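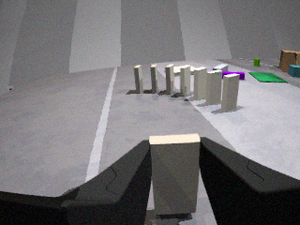 Anneliese Strobel says she would take a slow gripper that lets go cleanly over a quick one that lets go with a twitch, every single time, and after a month of dominoes she has the runs to argue it with.

The dominoes are simulated and so is the floor they stand on, but the argument has been a very real one at the Jurnton workshop, where two sets of robot fingers have been going head to head through most of June. On one side is the Plollar, a wide finger with an angled shell. On the other is the Gumari, narrower, flatter and a good deal faster to close. Both were driven by the same controller code on the same simulated arm, and both had one job: pick up a domino, carry it over, stand it on its end and get out of the way without knocking anything down.

That last part is where all the fun is. Picking up a domino is easy enough that both fingers managed it almost without a miss. Setting one down on its short end, next to others that are already standing, is a lovely nasty little test (Strobel's words were a bit stronger), and it shows up things that a bin of soft toys or a tray of big cubes would let you get away with. If one finger leaves the block a hair before the other, the block leans. If the wrist drifts while the fingers open, the shell brushes whatever is behind it. And if the arm backs away too soon, down goes the row.

Each gripper got 200 scored runs. Add the warm-ups and a handful of restarts after a settings file was saved over, and the full log comes to 439, all of it kept. The restarts were left in the log with a note beside them, and anyone who wants to go through them is welcome to.

So who won? The Plollar, and by more than most people in the building expected. It finished with the new domino upright and the row untouched far more often than the Gumari did, and it was especially good in the tight placements at the near end of the line, where its bulk was supposed to be a handicap. The Gumari was quicker on every part of the job except the release, and a lot of its early failures were the same failure over and over: the fingers popped open, the block got a tiny sideways kick, and it rocked over before it could settle.

Clodagh Ó Riain had put her money on the Gumari, or at least her turn at washing the mugs. She still thinks it got a raw deal. Her point is that the controller was first written with the Plollar in mind and tuned on it for weeks, so the slower opening ramp suited one set of fingers from the start. She asked for a second round with the ramp set separately for each gripper, and she got it. The gap shrank a lot. It didn't close, but the Gumari's popping problem mostly went away once its fingers were told to creep for the first 2 millimeters and then open at full speed.

"I was sure it was the shape of the fingers," Ó Riain said. "I had drawings. Then we changed one number and half of my drawings were about nothing."

The change is small and worth passing on to anyone who is trying this at home or in a classroom. Creep first, then open. Hold the wrist still until both fingers are clear. Back straight out along the line the fingers point in, and only then lift. The Jurnton team had been lifting and backing out together in one smooth curve, and it looked beautiful, and it clipped dominoes. Splitting it into two plain moves costs a bit of time on each run and saves the row.

There was a surprise on the camera side too. The work started with a single wrist view looking out between the fingers, and for grasping that view is hard to beat. For placing, the held block hides the very patch of floor it's headed for. The Plollar's wide shell covers up even more of the view on either side. Adding a second view from off to the side helped both grippers, and it helped the Plollar more, which probably should have been obvious from the start but took the group until the second week to try.

Strobel was against the second camera at first. She likes a setup with as few parts as possible, and a side view has to be lined up with the wrist view before it's any use. In simulation the lining up is free, as she pointed out more than once, and on a real bench it can eat an afternoon. She has come around, with conditions: the side view gets used for the last stretch of the descent and is ignored the rest of the time. That way a bump to the tripod ruins a placement or two and leaves the rest of the job alone.

The room used for the runs was kept plain on purpose, a gray floor and gray walls with lighter panels, and some colored blocks lying out past the dominoes to give the vision code something to be wrong about. It was wrong about the pale ones most. A domino lying flat behind the row was read as a standing one often enough that the group wrote a special check for it, comparing the height of the top face with the height of its neighbors. The purple block never caused any trouble at all. Shadows did, for a while. A dark shadow off the base of a domino made it look wider than it was, and the arm would line up slightly to one side. Training with the light moved around fixed most of that.

The code and the run settings go under the name Nic Giolla, the label the workshop has used for its shared arm software from the beginning. The new release has both finger models in it, the creep-then-open routine, the two-camera setup and the flat block check. It also has a slider for floor friction, added late, and Strobel thinks that slider may turn out to be the most useful thing in the whole package. With the floor set slick, a domino that touches down a little crooked slides and squares itself up. With the floor set grippy, the same touchdown tips it. The scored runs all used a middle setting, and there is a good chance the ranking would look different at either end.

Which brings up the big question, the one everybody asks as soon as they see the results: does any of it hold up with real fingers and real dominoes? The honest position at the workshop is that they don't know yet. Simulated contact is tidy in ways that rubber pads aren't. Pads pick up dust, they stick a little as they let go, and one always seems to wear faster than the other. Ó Riain expects the sticking to hurt the Plollar, with its larger contact patch, and she's been saying so with some cheer.

They will find out soon enough. Real versions of both fingers are being fitted to a bench arm now, with the row to be built by hand and reset by hand. Nobody is looking forward to the resetting. The plan is a shorter set of placements to begin with, mostly the close ones at the end of the line, and the same controller settings carried straight over with no retuning, so that whatever goes wrong can be pinned on the move from screen to bench. After that each gripper gets its own tuning, as in the second round.

There's one more contest on the side, with no scientific value claimed for it. The longest clean streak in the simulated runs, with every domino placed and the row left standing, was 13, and it belongs to the Gumari, from the very end of the second round with the new ramp switched on. The Plollar was steadier all the way through but never strung that many together. Ó Riain has printed the log line and taped it up over the sink.

Anyone who would like to try the placement task can load the Nic Giolla release and pick either finger model from the start menu. Results from other finger shapes are very welcome, the odder the better, and the workshop would especially like to see what a soft or curved finger does at the moment of release. Please send the full log with the settings file alongside it, failed runs included, and say which friction setting you used. The bench trials will be written up here when the first set is finished.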